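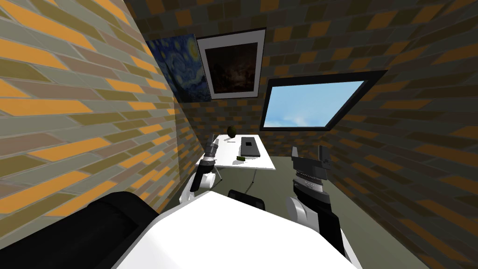 White table by the far wall, Starry Night print behind it

Writing my father's obituary — who gets listed?
Started by tillham_north, May 29, 2024

My father died last week at 80 and I have the job of writing the notice for the Tillham paper. He was married twice. My mother was his first wife, they divorced when I was seven, and she is still living. His second wife, Candace, was with him to the end. My brother wants Mom left out. I think she should be in. The paper charges by the line and my draft is already at $315, so I can't list every cousin either way. What did other people do?

Risetti
Sorry about your dad. We listed my uncle's first wife at the very end, after the grandchildren, as "also survived by the mother of his children." Nobody in the family complained. Ask your mother before you print anything.

marlow_k
I disagree with Risetti. The notice is for the surviving spouse. If Candace is paying for it, she decides. Ex-wives were left out of every notice in my family and it kept the peace.

tillham_north
Candace isn't paying, my brother and I are splitting it. She said she doesn't mind. It's my brother who minds.

Khôi Dương
I wrote my grandmother's two years ago. The Bạch side of the family is large, nearly all of them wanted their names in, and we couldn't afford it. We ran a short notice in the paper with the spouse, children and the service time, and put the long version on the funeral home's site, where length was free. Everyone got named in the long one. 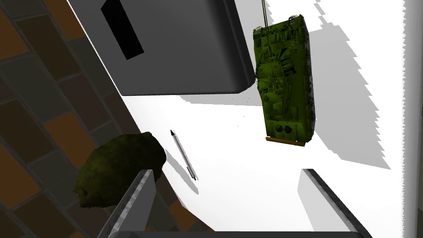

Tank model and pen on the tabletop

Candska
Second the short and long version. Check the spelling of every name with the person it belongs to. Our notice had my sister-in-law's married name wrong and the paper charged us again to run a correction.

marlow_k
I still say two versions makes trouble. People clip the one in the paper. That's the one that goes in the Bible, and whoever is missing from it will notice.

Risetti
Some people will. But a first wife who raised his kids has a place in it. It's a record. Somebody doing the family tree later will want her name.

Khôi Dương
Also ask the funeral home what day the paper needs the text. Ours had an earlier cutoff than the website said.

tillham_north
Thanks, all. I called Mom. She wants to be in, by name, no "mother of his children." My brother has agreed to it for the online one and is still thinking about the paper. The burial of the ashes isn't until September, so I may leave that out and run a separate line then.

Candska
Put "burial at a later date" in now. Otherwise people will call you.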